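Watano Housing Retrofit, Phase 2
Progress report for March

Survey work at the Ferreira site is complete. The team inspected 315 units and recorded floor area, wall condition and window type for each. Heating data has been received for all but 55 of them, and the missing meter readings have been requested from Zatavden.

Spending to date is 2072 hours against an approved 2869. Most of the overrun risk sits in the attic insulation package - the supplier has moved delivery twice.

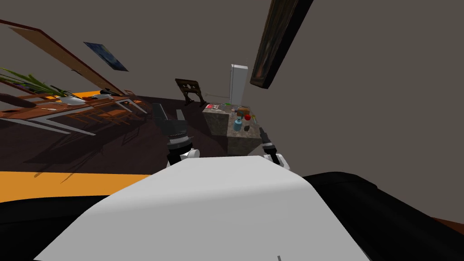
Figure 1. Rendered interior view, floor and walls.

Work at Fludura starts next month, subject to permits. We request approval to carry unused travel funds into the next quarter.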